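4. First charge and fitting

Plerneo replacement laptop battery, 73Wh. Read this bit before you pick up the screwdriver.

1. Shut the laptop down fully. Not sleep. Unplug the mains lead.
2. Turn it over on a soft cloth. Undo the case screws and keep them in order – two are longer than the rest.
3. Lift the old battery by its tab. Don't lever it with anything metal.
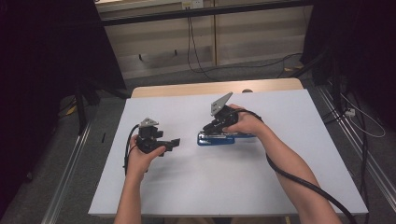 Fig. 2. Both hands at the table, a gripper in each.

4. Seat the new battery, connector side first. Press untill it sits flush.
5. Refit the case. Finger tight, then a quarter turn.

CAUTION: swollen or dented pack? Stop. Do not charge it. Take it to a battery recycling point, not the bin.

6. Charge to full with the laptop off. Leave on charge for 2 hours more.
7. Run it down until it shuts off by itself, then charge to full again. Meter should read right after that.

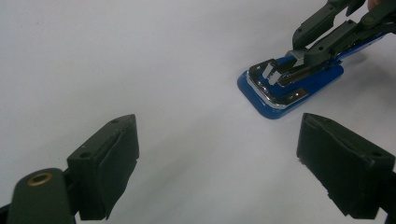 Note: if the meter still jumps about, repeat steps 6 and 7 once. Rated for over 300 charge cycles in normal use. Storing it – leave it half charged, somewhere cool, and top up every couple of months.

Tirneo packs use a diffrent connector, see section 5.

Sheet revised August 24, 2019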